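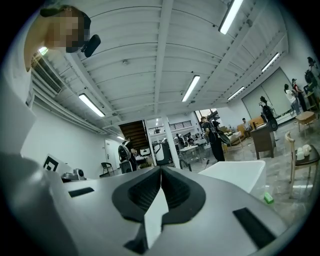 Ceiling lights, smoke detector and exit light in a room with a staircase to a mezzanine.

How to carry out the monthly check of lights, detectors and exit signs

Clulum Premises Guidance. Last reviewed 2021-03-05 by Abimbola Adebisi.

This page sets out the monthly visual check for workrooms at the Skaltness and Karkel buildings. It applies to all rooms with ceiling-mounted lighting, including those with an upper level. The check does not replace the annual inspection carried out by the contractor each October, and staff must not open any fitting or cover while completing it.

Before you begin

Collect the room sheet from the premises office. The sheet shows the position of every light fixture, smoke detector, exit light and air-conditioning unit in the room. You will also need a pen, a torch and the test pole. A ladder is not required and should not be used for this check.

Tell anyone working in the room that the smoke detector will sound briefly. If the room has a telephone conference booked, return at another time.

Step 1. Lights

Switch on all the lights and allow them a minute to settle. Start at the door and work towards the back wall, comparing each fixture with the room sheet. A room with six fixtures should have six entries. Mark each as lit, flickering or out. Fluorescent tubes that are dark at the ends should be marked as flickering, even if they appear steady on the day.

Small fixtures near the back of a long room are easily missed from the entrance. Walk the full length of the floor before signing this part of the sheet.

Step 2. Smoke detector

Stand directly beneath the detector and look for dust, paint or tape on the casing. Nothing may be hung from it or from the beam beside it. Press the test button with the pole and hold it until the alarm sounds. Record the result, then wait for the alarm to stop before moving on.

Where there is a mezzanine, ask a colleague to stand on it during the test and confirm that the alarm can be heard clearly from there.

Step 3. Exit lights

Exit lights must be lit at all times when the building is open. Check that the sign can be read from the work area, from the foot of the stairs and from the upper level. Tall shelving, banners and open cupboard doors are the usual obstructions. If an item blocks the view and can be moved safely, move it and note this on the sheet.

Step 4. Stairs and railing

Walk up and down the staircase once, using the handrail. Report any loose tread or worn edge. Nothing may be stored on the steps or against the railing of a mezzanine. The route from the stairs to the exit should be clear of chairs, boxes and trailing leads.

Step 5. Air-conditioning vents and pipes

Look along the slats for dust and for any sign of water on the wall beneath. Check that pipes and trunking are firmly fixed along their whole length. Do not adjust the slats by hand.

Reporting faults

Return the completed sheet to Golshifteh Azimi on the same day. A failed smoke detector or exit light must be reported at once by telephone on extension 400, and the room must stay closed until Fatemeh Rezaei or her deputy has agreed that it may reopen. Single lights that are out may be reported on form 71.

Completed sheets are kept in the blue folder for the building. Replacement sheets for Karkel may be requested from Emerson Araújo.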